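Review: Clusau tabletop arm planning software, after one season in our packing room

Posted November 10, 2025

I run the assembly and packing side at a small firm in Plinbridge. We put together display kits for shops: flat card and plastic pieces, laid out in a set order, checked, boxed and sent. There are 19 of us on the floor. For years the layout work was done by hand at four benches, and it was the job everyone tried to swap out of after lunch. Your neck goes first, then your patience.

We bought our arm through Rajput, who also sell the Clusau planning software, and it's the software I want to rave about here. The arm is a decent arm. The software is what changed my working week!

The idea is simple enough. You build your bench on the screen, with the table, the arm on its block, the mat and the parts, and you run the job there before you let the real one anywhere near your stock. I'd seen this sort of thing at the Bavcombe trade day and assumed it was for people with engineering degrees. I don't have one. I had a working bench on my screen by the second afternoon, and most of the first afternoon went on finding the right cable for the office monitor.

Measuring up matters more than the manual lets on. I put our mat in slightly askew the first time and then spent an hour wondering why every piece was off by the same amount. Get a proper steel rule and do it twice.
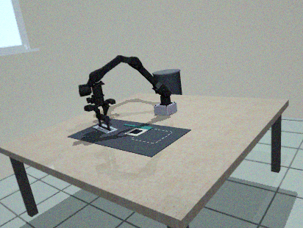 What won me over was being able to show a job to the people who'd be working beside it. Before, any change to the benches came down as a sheet of paper and a grumble. Now we put it up on the office monitor with a brew and go through it together, and you can turn the view to whichever side of the table you like. I use a plain layout for this, with the fingers down at the white piece on the far left of the mat and a dashed outline marking out an empty patch on the right, and people get talking straight away. One of our longest-serving packers looked at a layout like that and asked where her hands were supposed to go when she topped up the parts. Good question! We moved the feed position before a single screw had gone into the bench, and she now has the side she wanted.

The shadows are a lovely touch as well, and I say that as someone who thought they were pure decoration. Having the arm throw a shadow over the mat got us talking about the lighting in the room, which had been poor for years, and we've since put a lamp over bench two. Would we have got round to it otherwise? I doubt it.

As for the jobs themselves, I know that's what most people reading this will want to hear about. Nobody has gone. Three of the four hand benches are still hand benches, and they do the short runs and the fiddly orders. The long, dull runs go to the arm. Two people have learnt to set up jobs and got a pay grade for it, which I pushed hard for and would tell any other supervisor to push for before the thing is delivered. The mood was wary in the first fortnight. One chap wouldn't stand on that side of the room. He's fine with it now, though he still prefers taping boxes and I'm happy to let him.

There is one thing I miss. The hand benches used to chat all day, and whoever minds the arm is a bit on their own. We swap over every four hours, which helps, and it's worth planning for if your crew is a talkative one like ours.

Niggles, then. The parts library is thin, so you'll be drawing your own flat pieces from scratch, and the drawing tool has a habit of snapping corners where you don't want them. Saving is slow on our old office machine. Undo only goes back a few steps, and I've lost a good layout to that more than once. The help pages are written for somebody cleverer than me, though the phone support from Rajput has been patient and they ring back when they say they will.

The licence cost us £645 for the year on top of the arm. I winced at that, and then renewed without much of an argument from upstairs. If you only ever run one job, you could probably live without it. We change over a lot, and trying a layout on the screen first means I'm no longer holding up the whole room while I fiddle about with a spanner.

I'd buy it again tomorrow. Next on my list is drawing up the boxing end, if I can get a quiet morning before the Christmas orders land.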